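Robot arm going in at our assembly bench. What happens to the people who do that work now?

Asked in: Workplace and Jobs

I work second shift at a small shop that builds clamp and bracket assemblies. There are 17 of us on the floor. In November management told us that Pidell is setting up a robot arm at one of the long tables, and that it will take over loading parts into the fixture. They showed us the simulation of the cell at a Monday meeting and sent it around afterward. 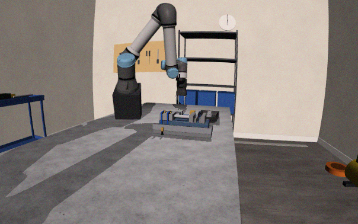 Right now two of us per shift load by hand. You set the part in the fixture, check that it is seated, and move on to the next one. It is boring and it is hard on the wrists, but it is a job I know and I'm fast at it. We were told no layoffs "as a result of this phase." I don't know what that wording is worth.

What I want to know from people who have been through this: do the loaders stay at the bench, or do they get moved? Did your pay grade change? And is there anything I should ask for now, before it is running?

3 answers

Answer from Ravinder Doucette (marked as most helpful)

I was a loader when our plant did this, and I run the cell now. It can go either way, so I will just tell you how it went for us.

The loading went to the arm. What was left for people was filling the trays, swapping fixtures, clearing jams and checking finished parts. One person per shift did that, where there used to be two. The second person on each shift went to packing. Same pay, but one of them hated it and left.

The cell person's day is different. You are on your feet more and your hands do less. You also get blamed for the numbers even when the problem is a bad batch of parts. Our target was 4000 pieces a week from the first week, and we missed it for a long time. Ask who sets the target and when it starts counting.

The part they underestimated was presentation. A person can pick a piece out of a bin any way it lands. Our arm needed every piece in the same spot in a tray, and somebody had to put it there. For the first few months that was me, so I was still handling every part. Look at your own layout and ask who fills the tray. 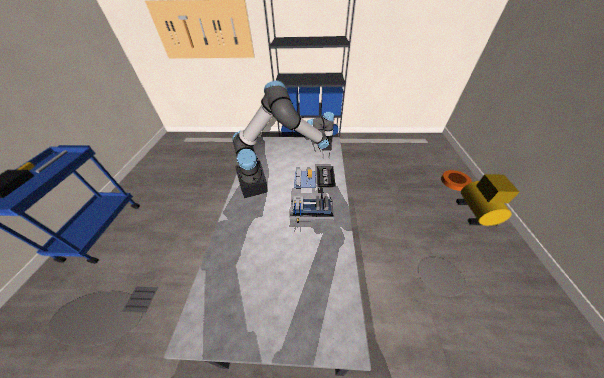
Simulated view of the cell, with the parts tray beside the assembly fixture.

Things I would ask for in writing:

Training on the controls for all the current loaders, both shifts. If only one person is trained, that person never gets a day off.

What the job title is after the change, and the grade. Mine stayed "assembler" for over a year while I was doing setup work.

Who is allowed to stop the arm and restart it. At our place it was the supervisor only, and he went home at 5.

What "this phase" means and whether there is a second one.

Answer from Shirley Gauthier

I work in HR at a different kind of company, so take this for what it is. "No layoffs as a result of this phase" is not a promise about your position. It doesn't rule out a transfer or leaving a job empty when someone quits. If you have a union, your steward should see the exact wording. If you don't, email your supervisor with your questions and keep the reply. Ask about the grade first.

Answer from prokside33

they did it at my work and its fine. wrists are better. learn the thing

Comment from the person who asked

Thanks. I asked about the tray and the answer was "operators," so I guess that is us. Controls training is first shift only for now. I put in a request to come in early for it.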